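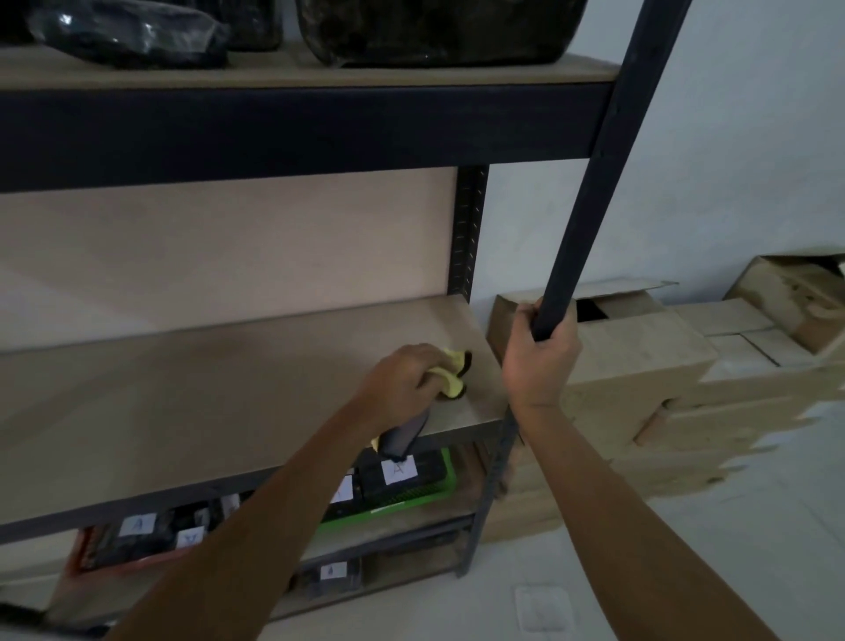
Padside Tenants Association
Minutes of the general meeting held April 26, 2026

The meeting opened with the storage room, carried over from last time. Members were reminded that each unit may keep things in the shared storage room on the ground floor at no charge, and that the rules have not been updated since the building changed hands. The dark metal shelving with the particleboard shelves is for household items only, and anything wrapped in black plastic has to carry a unit number on the outside so it can be matched to the sign-up sheet. The chair read the old rules aloud. Two members said they had never seen them.

Present: 13 members, plus Emrys Rees for the managing agent, Koppel. Apologies were received from units 6 and 11. The minutes of the previous meeting were accepted with one correction: the fee for a replacement front door key is paid to Koppel and not to the association.

1. Heating

Mr. Rees reported that the boiler was serviced earlier in the month and that a worn valve was replaced. Members on the top floor said their radiators are still slow to warm up in the morning. Mr. Rees asked them to write down the times for a week and send them in. Unit 14 asked whether the timer could be moved forward by half an hour. Mr. Rees will ask the heating contractor and report back by email. A member asked about the cost of the valve. It falls under the service contract and will not be billed separately.

2. Water bill

The last shared water bill was higher than expected. The meter in the courtyard has been read twice and the two readings agree. A dripping outdoor tap was found and shut off. Koppel will have the washer replaced. Members are asked to report running toilets as well, as these can add a good deal to the bill over a few months.

3. Courtyard

The benches need sanding and a coat of oil. Fevholm, the garden firm used last year, has quoted 300 dollars for the benches and the spring pruning together. A member asked for a second quote. After some discussion it was agreed to accept the Fevholm price, as the work last year was good and the pruning should not wait. Passed with one vote against.

The question of a barbecue was raised again. The fire rules allow a gas grill if it stands at least ten feet from the building. Charcoal remains off limits. No decision was made on buying one.

4. Storage room

Discussion returned to the rules read at the start. The following was agreed:

The sign-up sheet will be redone from scratch. Each unit should write down what it is storing and where, by the end of next month.

No paint, fuel, or gas bottles. No food, including pet food. There were mice in the bin area over the winter — none have been reported in the storage room, and the association would like to keep it that way.

Heavy items go on the lower shelves. Nothing should be left on the floor in front of the electrical panel.

Items without a unit number will be listed on the notice board. If they are still unclaimed in September, the association will decide at the fall meeting what to do with them.

Unit 9 asked that the shelves be wiped down on a regular basis, as things come back upstairs dusty. It was agreed that this will be added to the stairwell cleaning rota, once every two months, with a damp cloth and no strong cleaners. 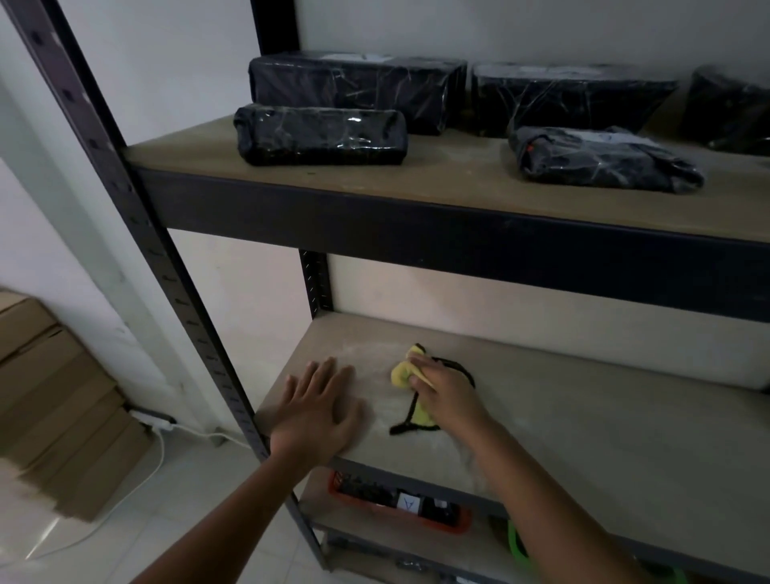
Storage room: wiping down a lower shelf, wrapped packages on the shelf above.

Unit 3 asked if bicycles could go in the storage room too. They cannot — the door is too narrow to get them in and out without marking the wall. The bicycle rack by the side gate still has free spaces.

5. Parking

The town of Rarnarport has announced that the lane behind the building will be resurfaced this summer. No dates have been given. Cars will have to be moved while the work goes on, and Koppel will post the dates in the entrance hall as soon as it has them. Mr. Rees was asked whether the town would offer other parking during the work. He did not know and will call the town office.

Visitors have been using the numbered spaces again. Members should tell their guests to park on the street.

6. Money

The balance of the association account stands at 216 dollars after the purchase of light bulbs, a new doormat, and printer paper. The Fevholm bill will be paid from the courtyard fund, which is held separately. Annual dues are unchanged. 4 units have not yet paid and will get a reminder.

7. Other business

The light on the second floor landing flickers. Koppel to send an electrician.

Unit 2 has a child's bed to give away, with mattress. Please knock in the evening.

A member asked that music be kept down after ten at night. The house rules already say this, and a copy will be put up by the mailboxes.

The next general meeting will be in September. The date will be posted at least two weeks ahead. Items for the agenda can be left in the association mailbox.

The meeting closed at 8:40 p.m.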